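Print this page
E-mail this page

Review: Barnville Airfield, an add-on for combat flight simulators

Barnville Airfield is a scenery and mission package set on a fictitious wartime grass field in the English Midlands. It is published by Tanow and sold as a download or on disc. The members' section of this association assessed it over several evenings, using the disc edition on two club computers. The review was prepared by Pylyp Nazarenko and approved for publication on 5 November 2023.

Installation from the disc presented no difficulty. The installer asks for the location of the simulator, copies its files and creates a short manual in the same folder. Users with an older version of the simulator should apply the publisher's patch first, as the control tower otherwise appears without its upper floor. The manual mentions this only on its last page.

The airfield itself is the strongest part of the package. The dispersal areas, the blister hangars and the perimeter track have been laid out with evident care, and the ground textures hold up well at low altitude. Trees at the eastern boundary are too tall for the period and make the approach from that side harder than it should be. Members who fly with a head-tracking device reported no loss of smoothness on the final approach, although the frame rate did fall when all the parked aircraft were displayed.

The package includes 54 missions, divided into training, convoy patrol and interception. The training flights are well judged for newcomers. Radio calls are clear, and the instructor aircraft waits for a slow pupil at each turning point. The convoy patrols are less satisfactory – in several of them nothing takes place until the return leg, and there is no means of advancing the clock. The interception missions are lively, but the enemy formations keep to the same heading each time a mission is loaded.

A campaign mode links four squadrons across a single winter, beginning in January. Pilots are carried from one mission to the next with their experience and injuries recorded. Losses are replaced too quickly for the campaign to exert much pressure on the player, and the section would welcome a setting to control this.
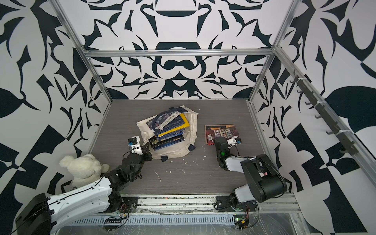

Sound deserves a separate word. The engine recordings supplied by Peixoto are excellent, particularly at idle and during the run-up before takeoff. The guns are thin by comparison. Rain on the canopy can be heard with the canopy open, an error that the publisher has acknowledged and intends to correct.

Multiplayer flying was tested between the club rooms and the Pultedham branch. Three sessions were completed without interruption. A fourth ended when the host computer lost its connection, and all mission progress was lost with it. Groups planning long sorties should bear this in mind.

The section recommends Barnville Airfield to members who fly mainly alone and who value accurate surroundings over variety of action. Those who fly chiefly online may prefer to wait for the next update. The disc edition may be borrowed from the association library for a period of three weeks – requests should be made in writing to the section secretary.

Print this page
E-mail this page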